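Section 6. Setting Up the Nullix Height-Adjustable Desk

Read this section all the way through before you open the hardware bag. The frame and the top ship in separate cartons. If the top carton has not arrived, you can still complete steps 1 through 4 and stop there.

What you need

A Phillips screwdriver, the hex key from the hardware bag, a tape measure, a small level, and a pencil. A power screwdriver may be used on the frame bolts at its lowest setting. Do not use one on the screws that go into the top.

Two people are needed for step 8. The desk with the top attached weighs 52 pounds.

Assembling the frame

1. Lay a blanket or the flattened carton on the floor. Place both legs on it with the motor housings facing each other.

2. Slide the crossbar into the socket on the left leg until it stops. Repeat on the right leg. The arrow stamped on the crossbar points toward the back of the desk.

3. Insert the frame bolts and turn each one by hand until it catches. Leave them slightly loose.

4. Attach the feet. The longer part of each foot goes toward the front. Tighten the foot bolts fully.

Note: If a bolt will not start by hand, back it out and try again at a straighter angle. Forcing it with the hex key will strip the thread, and a stripped leg has to be replaced as a unit.

Attaching the top

5. Place the top face down on the blanket. Set the frame over it and line up the holes in the side brackets with the pilot holes in the top.

6. Measure from each side bracket to the nearest edge of the top. The two measurements should match. If they do not, shift the frame before you drive any screws.

7. Drive the wood screws with the hand screwdriver, working from the center outward. Stop when the head sits flat against the bracket. Now go back and tighten the frame bolts you left loose in step 3.

8. With one person at each end, turn the desk onto its side and then onto its feet. Hold it by the frame.

CAUTION: Do not lift the desk by the top. The screws are meant to hold the top down and can pull out if they carry the weight of the legs.

Leveling and surface care

9. Set the level on the top, first side to side and then front to back. Turn the glides under the feet until the bubble is centered both ways. On carpet, check again after a day of use.

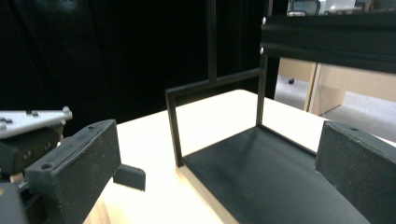 The top is sold in the Clasdale finish and the darker Lightfoot finish, and both are cleaned the same way. Wipe with a soft cloth and plain water, then dry with a second cloth. Mild dish soap is fine for greasy marks. Do not use furniture polish, which leaves a film that collects dust. A light-colored tabletop like the one in the photo will show ink and coffee sooner than a dark one, so wipe spills up as they happen. Stick felt pads under lamps, monitor stands and anything else with a hard base. Pads come in sheets from any hardware store and should be replaced when they wear thin.

Do not leave hot pans or mugs directly on either finish. Heat marks are not covered by the warranty.

Connecting the power

10. Plug the left and right motor cables into the control box. The plugs are the same and either port may be used.

11. Plug in the handset cable. Push until you feel a click.

12. Fasten the cables to the crossbar with the clips supplied. Leave enough slack at each leg for the desk to reach full height.

13. Connect the power cord to the control box and then to a wall outlet. Do not use an extension cord.

First reset

14. Press and hold the down button. The desk will lower slowly, stop, rise a little, and stop again. Release the button when the display shows a height.

15. Check the number against your tape measure, from the floor to the upper face of the top. If they differ, see "Correcting the display" in Section 7.

CAUTION: Keep children, pets and chair arms out from under the desk while it is moving. Check for open drawers and window sills — the desk will stop when it meets something solid, but a soft object may be pinched first.

Saving a height

16. Move the desk to the height you want. Press M, then press a number key within six seconds. The display blinks once when the height is saved.

If the power is off for more than 24 hours, saved heights are kept but the reset in step 14 must be done again.

Routine checks

Tighten the frame bolts after the first month and then twice a year. August and February are easy to remember. Look over the cables at the same time and replace any with worn covering. The legs are greased at the factory and do not need oil.

Replacement parts are ordered from the Tultetbridge service desk. Address letters to Ashraful Bandara, Parts, and include the serial number from the label under the crossbar. Have the finish name ready if you are ordering a new top.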